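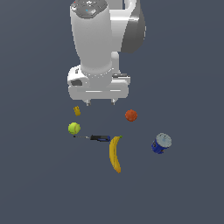 Six objects on a slate-gray surface, computer rendering

Slate gray (also spelled slate grey) is a medium gray with a slight blue tint. It takes its name from slate, a fine-grained rock that splits into thin sheets and has long been used for roofs, floors and writing boards. The name covers a family of related shades, and the color sold or described as slate gray varies a good deal between paint makers, cloth dyers and computer systems.

Contents
1 Name
2 The rock and its color
3 Definitions
4 Paint and pigment
5 Buildings
6 Clothing and household goods
7 Animals and plants
8 Related shades
9 See also

Name

The word slate comes from Old French esclate, meaning a splinter or a piece split off. It was applied first to the roofing material and later to the rock in general. The use of the word for a color followed from the sight of slate roofs, which were common in parts of Wales, northern England, France and Spain. In ordinary speech slate alone is often used for the color, as in "a slate sky" or "a slate suit." The spelling gray is usual in the United States and grey in most other English-speaking countries. Software that accepts color names in web pages generally accepts both spellings.

The rock and its color

Most slate begins as mud or volcanic ash laid down in water, which hardens into shale and is then changed by heat and pressure. The gray of common slate comes largely from carbon, left by organic matter in the original mud. Slate with more carbon is nearly black. Chlorite gives a green tone, and iron oxide in the form of hematite gives red and purple.

Slate also changes with exposure. Some kinds keep their color for the life of a roof, and the trade calls these unfading. Others turn buff or brown as iron minerals near the surface break down, and these are sold as weathering slate. Wet slate looks darker than dry slate, so a sample is best judged in both states. The stone from the old quarry at Varkby was sold in two grades, blue and plain. Both would now be called slate gray, although the plain grade has almost no tint. Quarrying there ended in December 1931, and roofs of both grades remain in the town.

Definitions

Slate gray is one of the named colors in the X11 list, which was later taken into the standards for web pages. Its value there is #708090, with more blue than green and more green than red. The list also has a light slate gray, #778899, and a dark slate gray, #2F4F4F. The dark version has equal parts of green and blue, and on most screens it looks more like a deep teal than a darker form of the other two.

Paint and textile systems define the color separately. A match between a screen color and a painted surface can only be approximate, as screens give off light and paint reflects it.

Paint and pigment

A slate gray can be mixed from white and black with a small amount of blue. Carbon black on its own gives a cool gray when thinned with white, and a little ultramarine is often enough to finish the mixture. Painters also make the color without black, by mixing ultramarine and burnt umber and then adding white. The second method gives a gray that can be moved toward warm or cool by changing the share of each pigment.

Ground slate has been used as a filler in paint and putty. It is cheap and stable but weak in color, and most of the shade in such paint comes from other pigments. The Britley paint works sold a ready-mixed Slate in 20 tints for ironwork and doors. Its Number 6 was close to the present web color. Number 4 was lighter and had a trace of green.

Buildings

Slate gray is a common color for roofs, window frames, doors and floors. Fiber cement and concrete tiles are often colored to resemble slate where the stone is costly or too heavy. On large plain surfaces the blue tint can become more noticeable than it is on a small sample card, especially in light from the north. Warm electric light weakens the tint, and the same wall may look neutral in the evening.

The market hall in Kang has 3000 slate-gray floor tiles, laid in alternating rows with pale stone.

Clothing and household goods

The color is widely used for suits, coats and school uniforms. It shows lint less than black and shows stains less than light gray. Wool cloth in this shade is often woven from a blend of black, white and blue fibers. Citer, a wool flannel made in the last century, was woven this way and looked even in color from a short distance.

Animals and plants

Many common names of birds refer to the color. The slate-colored junco of North America has a dark gray head and back and a white belly. In poultry and turkeys, slate and blue are used as names for related plumage colors. Some cats and dogs described as blue by breeders would be called slate gray by most people.

In plants the color is less common, and usually comes from a pale waxy coating over green leaves.

Related shades

Charcoal is darker and usually has no clear tint.
Gunmetal is dark, with a blue or purple tone.
Cadet gray is lighter and bluer.
Payne's gray is a dark blue-gray used mainly in watercolor.

See also

Gray
List of colors
Slate industry
Shades of blue

This page was last edited on 28 June 2023.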